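Last updated: April 22, 2026

Progress report to the Charbonneau fund, second period
Project Kera: planning and control software for two-arm kitchen tasks
Prepared by Hülya Kozan, software lead

Dear Vernon,

You asked for a shorter report this time and for fewer acronyms. I have managed the second. The budget sheet goes to you separately, and it contains no surprises apart from the one we already discussed on the phone.

Where we are

The plan for this period had three parts: replace the old motion planner, get the perception module to stop changing its mind, and build a logging tool that somebody other than me can use. The first is done. The second is mostly done. The third exists and has one user, who is me, though I have high hopes for the new hire.

The planner

The old planner treated each arm as if the other were furniture. One arm moved, the other waited politely, and a sandwich took as long as a roast. The new one, which we call Vena, plans both arms together and reserves space over the table for a short window of time. If the left arm wants the area over the middle plate, it books it, and the right arm either goes around or hovers until the booking expires.

Most of the work went into the expiring. In the first version a booking could outlive the motion it was made for, for instance when a grasp was cancelled halfway. The arms then stood facing each other over a slice of bread with every appearance of good manners and no intention of moving. We now tie each booking to the motion itself, so that when the motion dies the booking dies with it. It is eleven lines of code and I would rather not say how long it took to write them.

We ran 683 full task attempts on Vena this period. I'm not giving you a success rate yet. We changed the definition of success in the middle (a slice that lands on the plate but hangs over the rim used to count, and now it doesn't), and until the earlier runs are rescored any percentage I offered would be flattering and wrong. You will have the number in July.

Perception

The fault you saw during your visit, where the system lost a plate it had been looking at a moment before, was a tracking problem. When a gripper covers most of an object, the detector sees a sliver, decides the sliver is something new, and hands the planner an extra object to worry about. The planner, being obedient, worries.

The fix is to remember. Objects that were there before the arm came over are assumed to be there still, under the arm, until the camera gets a clear look and says otherwise. It is the level of reasoning one expects from a baby, and we're pleased to have reached it. The tracker now holds an object for as long as the arm model predicts it will be hidden, plus a small margin.

Lettuce remains a nuisance. It has no fixed outline and it folds when touched, so the shape we stored before a grasp is of little use after it. For now we store a rough region and ask the gripper to approach slowly. Bread behaves better, provided we squeeze gently at the crust. We lowered the closing force limit and added a check that stops the fingers early if the width reading drops faster than it should. Before that check, we made a good deal of something I can only describe as bread-based putty.

Tooling

Fovar, the log viewer, lines up camera video, joint positions and planner decisions on one timeline. You can stop at any moment and ask what the planner believed just then, and the answer is often humbling. It has 3,582 recorded segments loaded, of which 20 are hand-labeled as reference cases. We rerun those after every change to the code. It takes more than 15 minutes, long enough to be annoying and short enough that I can't justify skipping it.

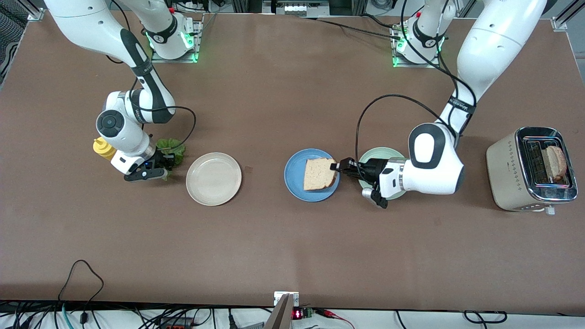 The handover between the arms is what I'd like to spend the rest of the period on. At present the task script decides in advance which arm takes which item, and I wrote the script, so the system's apparent good judgment about bread is partly mine. Vena can already compare the cost of either arm doing a step. What it can't do is change the assignment once a step has started, and that is the case we care about, when a grasp slips and the other arm happens to be closer.

Risks

The main one is calibration. If the two arm bases disagree slightly about where the table is, Vena's bookings are neat and in the wrong place. We recalibrate every morning by hand. An automatic routine is written but untested, and I have listed it as a risk because I wrote it on a train.

The second is me. Too much of the controller is documented only in my head. Writing it down is scheduled first for the next period, ahead of anything enjoyable.

What we need from you

A yes or no on moving the remaining equipment money to computing time. The cameras we have will do. The reference runs would benefit a great deal from a second machine, as would my temper.

Regards,
Hülya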